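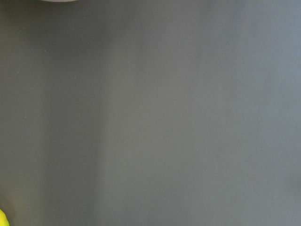
How long should cold brew steep in the fridge before you strain it? Eighteen hours suits most medium roasts, and you can push a coarse grind to a full day if you drink it with milk.

That was the short version of what I sent Edvin off-list on Monday, and he said I should post the whole thing, so here goes. His original question first:

On Monday, Edvin Westerberg wrote:
> Hi all, I'm new to the list and new to cold brew. I've made 2 batches
> and both came out bitter and kind of muddy. I used the Okeke dark roast
> at 4 ounces to the quart, ground fine like I do for my stovetop pot,
> and left it out on the counter overnight. Strained through a paper
> towel. Is it the beans? My wife says it's the beans.
> Edvin

Edvin, it's not the beans! I've been through I don't know how many bags of Okeke and it makes a lovely cold brew – a bit chocolatey, no bite at all. I'd look at the grind first. Fine grounds give up everything they've got, including the stuff you don't want, and then they slip through whatever you strain with and keep right on brewing in the bottle. Go as coarse as your grinder will let you. On my old Trondik that's the very last click, and the grounds look like the coarse salt you'd put on a pretzel.

Then the counter. Overnight in August in my kitchen is a whole different thing from overnight in January, so I quit doing it that way and moved everything into the fridge. It takes longer but it comes out the same every time, and I don't have to get up early to rescue it.
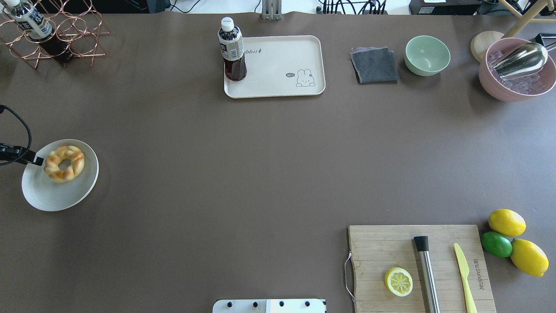 As for straining, please give up on the paper towel. It tears, and I swear I can taste it. I pour through a plain metal sieve to get the big stuff out, let it sit for a while so the silt drops, then go through a rinsed paper filter and stop before the last inch. That last inch goes on the hydrangeas. Don't squeeze the grounds either, tempting as it is (I did it for years and wondered why the bottom of the batch was always harsh).

Your 4 ounces to the quart sounds fine to me. I drink that over ice with a splash of water, and my sister drinks it straight and then reorganizes her garage.

Somebody asked last month about the Etine filter bags. I tried them and they're okay, very tidy, but mine came out weak until I stopped packing the bag so tight and gave the coffee some room to move. If anyone has used the Zodside ones I'd love to hear, especially if you've washed them more than a few times and they don't smell.

Edvin, try one batch with only the grind changed and tell us how it goes. And tell your wife I'm sorry about the beans.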